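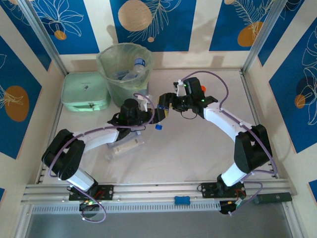 Open afternoon at Sondberg, January

The Sondberg building on the Villalobos side of the canal opened its doors for an afternoon in January, and I went along with a group of 16 from our recycling club. The visit was meant to start at 2, and we were let in a little before that. Coats went on a rail by the stairs.

The first stop was a talk on bottle collection. Sondberg has 15 bins across its floors and sends everything to the Zakard depot. Last year that came to 333 bags. Caps stay on, labels stay on, and bottles have to be empty.

After the talk we moved through to the work areas. I had expected bare walls, but there was wallpaper in blue and cream panels, with white line drawings of leaves, ferns and flowers and a few orange circles. The pale green wastebasket had a thin green liner folded over the rim, and there were plastic water bottles with blue caps in it. A mint green zippered case sat next to it.

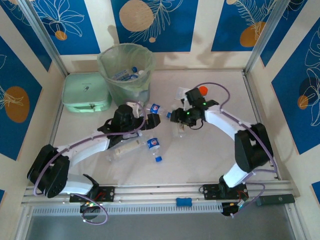
Sorting by color

Clear and green plastic are kept apart at Zakard, and the green fetches less. We were told the hardest part is getting people to look before they drop something in. Ridged green bottles, the kind sparkling water often comes in, turn up in the clear bags all the time.
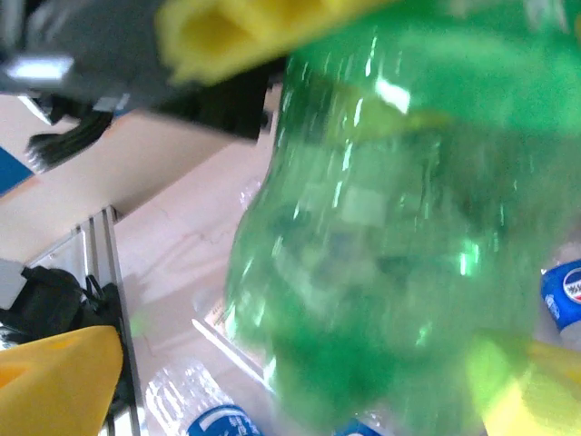 Donov asked whether crushing the bottles first would help, and was told that flat ones are harder to sort at the depot, so they would prefer them left whole.

Tea was served downstairs afterward. The number 2 bus stops outside, and parking is limited.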